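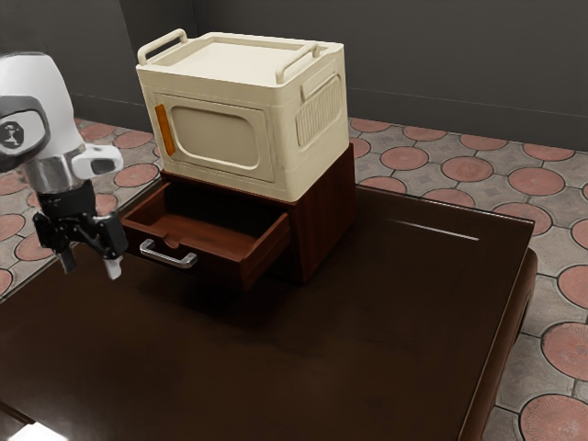
Notes for the methods session, June. Keep it to 15 minutes, questions after.

Start with the problem. Everyone in the room has a policy that opens a drawer. Most of those policies were trained on a bare cabinet against a plain background, and they are tested the same way. At Flinel we wanted to know what happens when the surroundings change and the task stays the same.

Say what Zaklow is. It is our scene generator. It keeps the task fixed and swaps what is around it: table finish, floor pattern, wall color, and what sits on top of the cabinet. The patterned tile floor is one of the hard ones. So is the cream storage box, which overhangs the cabinet on the side where the drawer comes out.

Next slide. Method, slowly.

We train on 4 scene sets. We hold out 2 more, and those never touch training. Both camera views come from the simulator. The policy gets images and joint positions, no drawer state. Mention the drawer state twice – people always ask.

Success is measured from the drawer joint in the simulator. A trial counts if the drawer travels 70 percent of its range and stays there when the gripper lets go of the handle. We do not score from the images. 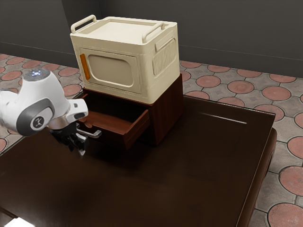

The handle is where most of the failures are. It is a metal bar, and a small error in the approach puts a finger on the drawer front instead of past the bar. The policy then pushes where it should pull. Floor and wall changes cost us less than we expected. Changes on top of the cabinet cost us more.

Pause for the plot. Biswas is our baseline, Skinura is the version trained with the swapped scenes. Point out that both use the same network and the same number of demonstrations. Only the backgrounds and objects differ.

Limits. All of this is simulation. One arm, one type of gripper. Reflections on the glossy table are rendered, and we have not checked them against a real one.

If time is short, skip the camera ablation and go to the held-out results. Leave the failure table up during questions.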